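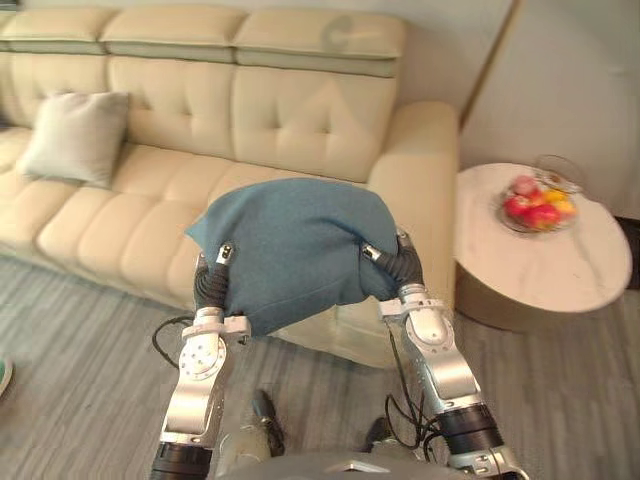 Figure 7. Sofa with three-section headrest, throw pillow and blue-teal cloth.

Caring for Your Follari Sofa

Leather this soft rewards a little attention, and once you get the rhythm of it you may even look forward to doing it! Set aside 11 minutes for a quick once-over. Morning light is best, as it shows up dust in the stitching.

1. Lift off any throw pillows and blankets and put them on a clean chair.

2. Shake out a soft, dry cloth. Bunch it loosely in your hand so it has some give (a flat cloth tends to skip right over the tufts).

3. Start at the headrests and work down. Go along the band under each one, then follow the stitching of the backrest, square by square.

4. Wipe the seat cushions from back to front, and finish with the armrests. Those big rounded arms are a pleasure to do, one long sweep from top to floor.

5. Put the pillows back and plump them up.

Note: A faint ring or dull spot on the leather can often be eased with a barely damp cloth. Dab from the outside in, let it dry, and repeat the next day if you still see it.

CAUTION: Do not use window spray, bleach or baby wipes on the leather. Keep the sofa away from heaters.

For a deeper clean, use Nurell leather cream every November, before the heating season dries the air. One jar covers almost 7 full treatments, so go easy with it. Reorder cream and cloths under part number 1266.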